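5. What the housekeepers did with the time

5.1 The job before and the job after

When Tenero was introduced at Marinho, the management slide that announced it promised to "free staff from corridor work." We heard the phrase quoted back to us in nearly every interview, usually with a pause before it. Corridor work, in a building of serviced apartments, means everything between the linen room and the bed: pushing the cart, knocking, waiting, opening, propping, and closing again behind you. It is dull. It is also, by the housekeepers' own account, when most of the talking gets done.

The robot's share of the job was meant to be modest. It would carry towels and bedding to an apartment, open the door if the apartment was marked vacant, go down the inner hallway and leave the load in the bedroom. A housekeeper would arrive later to a room already stocked. On paper this removed a trip per apartment. In practice it moved the trip to a desk behind reception, where somebody had to rehearse it.

The rehearsing was done in Fivau, the simulator that Fledby supplied with the robots. Each apartment type had a rendered counterpart, and any change to an apartment was supposed to be entered there before a robot was sent in. The original plan gave this work to Fledby's own technicians. By April it belonged to the housekeepers, by a process that no one we interviewed could date. Teresa Figueiredo, the longest-serving of them, described it as follows:

"They asked me once where the furniture goes. Then they asked me again. Then I had a password."

5.2 Doors

We had expected to write mostly about lifting, and possibly about pay. We ended up with a great many pages on doors. Of the 2926 delivery runs in the log for the study period, the largest group of those marked "assisted" carried a note that mentioned a door, and the second largest group carried no note at all, which Figueiredo invited us to read as also meaning a door.

The trouble was seldom that Tenero could not open one. It had been trained on doors with great thoroughness. The trouble was what counted as a door being open. For the planner, a door was open when its angle exceeded a threshold. For the housekeepers, a door was open when you could get through it with your arms full, and that depended on the load, the rug, the stool somebody had moved to reach the top of the wardrobe, and whether the guest in the next apartment was the sort who complained about noise. The two definitions agreed most of the time. Much of the new work consisted of finding out, at the desk, where they didn't.

Cyril Hartley, who had come to housekeeping from hospital portering, kept a notebook of such places. Several entries read simply "hips." A person carrying bedding pushes a door further with a hip on the way past, without breaking stride and without it appearing in any description of the task. None of the procedures written for the robot mentioned hips. When Hartley raised this at a Friday meeting he was thanked and asked to put it in a ticket. The ticket, which we have seen, is titled "Hips" and was closed as a duplicate.

It would be easy to tell this as a story of engineers who did not understand the work. The engineers were frank about not understanding it, and had asked. The difficulty was that the questions arrived in the form the software needed. Housekeepers were asked for positions, clearances and the order of steps. They were good at giving these, and grew better. What they could not easily enter was the kind of remark that begins "well, it depends who was in there last." Fivau has a comment field for every room, limited to 100 characters. The housekeepers had worked out an abbreviated dialect for it that their supervisor, Lowri Dafis, could read and Fledby could not.

5.3 Skill, and who gets to call it that

The desk work was officially classed as "light duties." This label had two effects. It meant that the shift at the desk was given first to anyone with a bad back, which was sensible and widely approved of. It also meant that it carried no training allowance, although it took most people several weeks to do it well and one or two declined to do it at all.

What did doing it well involve? We sat with Figueiredo and Dafis over 20 desk shifts and took notes. A competent operator looks at a rendered hallway from where the robot stands and sees, straight off, the thing that will go wrong. She does this as someone who has walked through the real one with a cart. Figueiredo would stop a run before the arms had moved and say "stool," or "handle," and then go for coffee while the planner spent a while arriving at the same view. A newer colleague with no cleaning experience, hired specifically for the desk, was quicker with the menus and much slower to say "stool." He told us that for his first month he had not known which of the objects in a room people ever moved. They all looked equally permanent to him, as in fairness they do on a screen.

This matters for the argument usually made about automation of this kind, namely that the routine part of a job is taken away and the skilled part kept. At Marinho the skilled part had been inside the routine part. Take five years of corridor work away from somebody and you also take away the reason she can sit at a desk and say "stool." Management was aware of the problem, in the sense that Dafis had written to them about it. The reply expressed confidence in the onboarding materials.

There were real gains, and we do not want to be so pleased with our ironies that we leave them out. Reported shoulder pain went down. Two of the housekeepers told us they no longer dreaded the top floor. Hartley, who could be relied on for an unkind word about most equipment, said that he had gone home on several evenings with enough energy to cook. Figueiredo liked being asked. She would have liked to be paid for it, but she drew our attention to the order in which these things had occurred in her working life, and being asked had never before come first.

The losses were harder to put in a table. With the carts gone from the corridors, the pairs who used to work a floor together now met mainly at the start of the shift. News traveled more slowly. A guest who had been unwell for two days was noticed on the third, by a window cleaner. We make no claim that the old arrangement would have caught it sooner. The housekeepers do.

5.4 The view from the desk

Operators work from the robot's own viewpoint, with its white shoulders and both grippers reaching ahead of them, and they come to talk about it in the first person. "I'm too close to the door." "I've got something on my left." Figure 3 shows a hallway in Fivau from this position: a tall wooden panel close on the left, an open paneled door with a small silver knob on the right, and beyond the threshold an orange floor with a black stool on it, near the door at the far end. Asked what she would want to know about such a hallway, Figueiredo wanted to know about the stool. Asked the same thing, the planner's documentation lists the door angle, the width of the gap and the type of handle, in that order.

Figure 3. Hallway in Fivau, robot viewpoint.

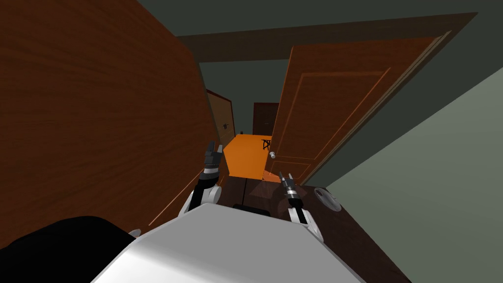
The first person had its limits, and the housekeepers were precise about them. When a run went well, "I" had done it. When a load of towels ended up against a bathroom door, it was "he," and when the same thing happened twice in a week it was "Fledby." Dafis used "we" in her reports upward, for both outcomes, and told us she had been advised to stop. At the time of our last visit the desk had been given a second chair, and Hartley and Figueiredo had taken to working it as a pair, one steering and one talking, much as they used to do the third floor.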